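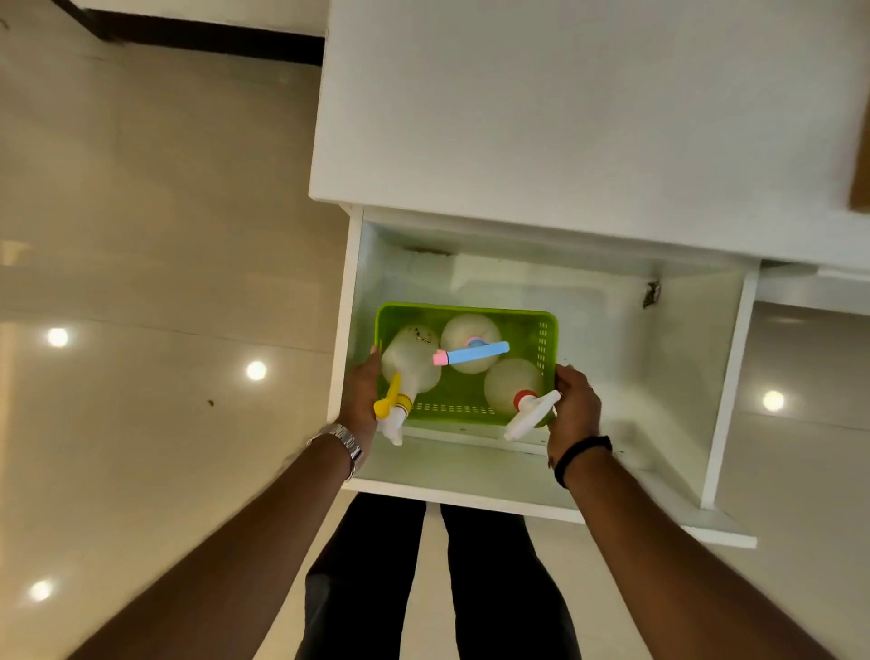 Gasser adds drawer basket to Tastovance storage range

Dananside, Tuesday, April 18, 2023. Gasser has added a perforated plastic basket to its Tastovance range for kitchen and utility drawers. It is rectangular with rounded corners, comes in lime green and holds three upright bottles. The basket is 34 cm long and is lifted in and out by its ends.

"Bottles stored loose fall over when a drawer is shut," said product manager Larasati Pattinasarany. "The basket also lets the drawer floor be wiped without emptying it bottle by bottle."

Deliveries to 68 shops begin in September. Trade enquiries: Jianhua Peng, Gasser.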